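La conservación de la manzana

La conservación de la manzana en fresco es el conjunto de técnicas, domésticas y comerciales, que permiten guardar el fruto durante meses sin cocerlo ni secarlo. Pocas frutas de clima templado aguantan tanto: una manzana tardía, bien recogida y bien guardada, puede llegar a la primavera con un perfume que no tenía en el árbol. ¡Y eso es una maravilla que merece contarse despacio!

El fruto sigue respirando después de la cosecha. Consume oxígeno, gasta azúcares y ácidos y desprende etileno, el gas que acelera la maduración. Todo el arte del fruterero consiste en frenar ese proceso sin detenerlo del todo.

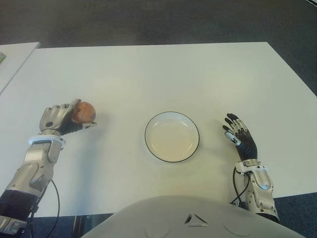 El frío es la primera herramienta. La mayoría de las variedades se guardan bien entre 0 y 4 grados, con el aire bastante húmedo para que la piel no se arrugue. Las cámaras de atmósfera controlada añaden un segundo freno, al bajar el oxígeno y vigilar el dióxido de carbono.

Variedades de guarda

Las manzanas de verano duran poco y conviene comerlas enseguida. Las de otoño e invierno, más densas y ácidas, son las grandes viajeras del calendario. En el valle de Hemard se cultiva la Skirenard, de carne prieta y piel algo cerosa, que se recoge en noviembre y apenas se puede morder recién cogida — hay que esperarla. La pomóloga Morenike Okonkwo reunió 147 fichas de variedades locales en su catálogo Herkance, una lectura deliciosa para cualquiera que tenga un manzano.
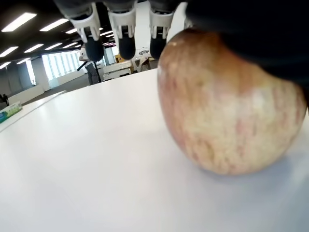 ¿Se pueden guardar manzanas junto a las patatas?

Es mejor separarlas. El etileno puede alterar la brotación de las patatas, y las manzanas acaban tomando un gusto a tierra muy poco agradable.

En casa funciona de maravilla el método antiguo: cajas bajas, una sola capa, los frutos envueltos en papel y con el rabillo intacto. Hay que revisarlos cada 14 días y retirar los golpeados, que van directos a la compota (¡nada de tirarlos!). Con una bodega fresca, la Skirenard aguanta unos 147 días. 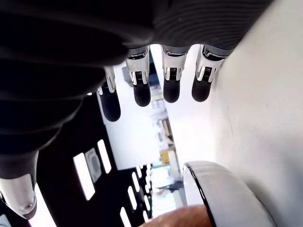 Artículos relacionados

Etileno
Injerto del manzano
Sidra de Jalali
Membrillo

Comentarios

Rosal30: Mi abuela las ponía sobre paja y toda la casa olía a gloria. ¿Alguien lo sigue haciendo?

Tino: Yo, y con la Skirenard sale estupendo. Eso sí, paja bien seca.

Marga: Añadiría que las de piel áspera se arrugan antes. Las mías van en bolsa con agujeritos y llegan perfectas a febrero.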